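Household Robot Project Collects Fridge Examples in Open Office
Brakgate Local News

The company Zemadum has started a new round of recordings in its Brakgate office, where people teach a learning system how to work with a small refrigerator. The round began in February and it is planned to continue for 4 months.

According to Lachlan Munro, the leader of the recording team, the company wants to collect 3000 examples of simple kitchen tasks. At the moment 835 of them are finished and checked. The program which will learn from these examples has the name Niven.

The recordings are made by people, with a gripper in each hand. The operator opens the door of the fridge, puts a plate on the shelf or takes it out, and closes the door again. Cameras on the grippers and at the head save the whole movement, and later the software calculates from the video where each hand was.

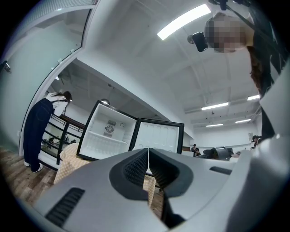
Mr. Munro explained that a refrigerator door is a difficult object for a machine. It must be pulled with some force at the beginning, and after this it moves very easily. A person feels this change and becomes softer with the hand, but a program has to see it many times before it can do the same.

"We tried first to write the rules for the door by ourselves," he said. "It was slow work and the result was good only for one fridge. With examples we can go forward faster, but the examples must be clean."

For this reason each recording is watched by a second person. If the plate touches the side wall, or if the hand goes out of view for too long, the recording gets a mark and it is not used in the first training. Such recordings are kept in a separate folder, as the team hopes to use them later to teach Niven how to correct a mistake.

The shelf task is recorded in several versions. In some of them the plate is empty, and in others there is food on it, so the operator has to keep it level all the way.
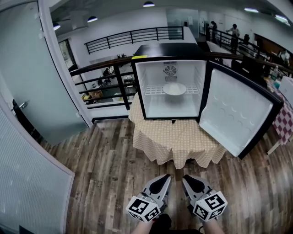 34 operators in the program

The company has trained 34 operators. Most of them work part of the day on recordings and the other part at their usual desks. A new operator practices for one morning, and after lunch the first real recordings can be made. Mr. Munro said that calm people get the best results, and that speed is not important in this work.

The position of the fridge is also changed between the series. The team moves it, turns it a little and puts it at different heights, so that the system will not learn only one place. The light in the office changes during the day as well, and the team considers this useful.

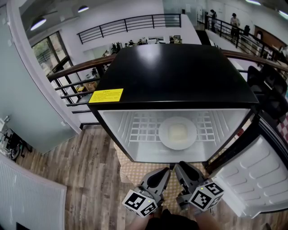
The small refrigerator with its door open and a plate on the shelf, with the grippers reaching toward it at Zemadum.

The next object in the plan is a drawer cabinet. The first test of Niven on a robot arm will be made together with the company Lenevau, which builds the arm. The date of the test is not decided yet.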